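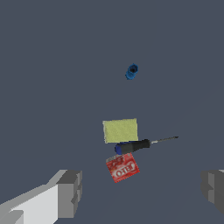
Minutes – Household and Shop-Floor Automation Working Group

2023-01-26
By Mohammed-Awal Asante

Email this page | Print this page

Present: M.-A. Asante (chair and minutes), members from Colten, Gullent and Flimau. Apologies from Ikeda.

1. Previous minutes
Accepted, with the spelling of Gullent corrected in item 3.

2. Tidying trial in simulation
Colten spoke to its written report. The task is to clear a cup, a sponge, a screwdriver and a box of Jell-O from a plain grey surface. Colten reports 40 runs, 12 of them finished without a reset. The chair asked what "finished" meant. Colten said every item had been lifted and put down in the target area, in any orientation. The chair asked that the next report say so on its first page.

Gullent noted that none of this had been tried on a real bench, where there are crumbs, glare and a wet sponge. Colten agreed but felt the simulator was the cheapest place to fail. The chair had no quarrel with that, provided the word "ready" came out of the summary.
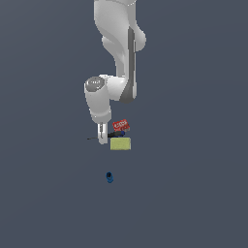

Item 2: the arm at the screwdriver, with the sponge and red box close by and the blue cup on its own.

Discussion kept coming back to the screwdriver. It has a thin shaft and a thick handle, and Flimau wanted to know whether the arm could pass one to a fitter handle first. Not tested. Flimau said its apprentices put their tools away at the end of a shift without a report being written, and it would want to see the same from a machine before paying for one.

3. Request for funds
Colten asked for a further five months. Not agreed – the group will look again in April once there are results from a real bench, with items the developers haven't picked themselves.

4. Actions
Colten: define "finished"; list failures by item.
Flimau: lend a tray of used hand tools, greasy ones included.
Chair: write to Ikeda about bench time.

5. Other business
The labour estimate in the draft brochure was queried. Gullent could not find its source. Held over.

We use cookies to remember your preferences. By continuing to browse you accept our cookie policy.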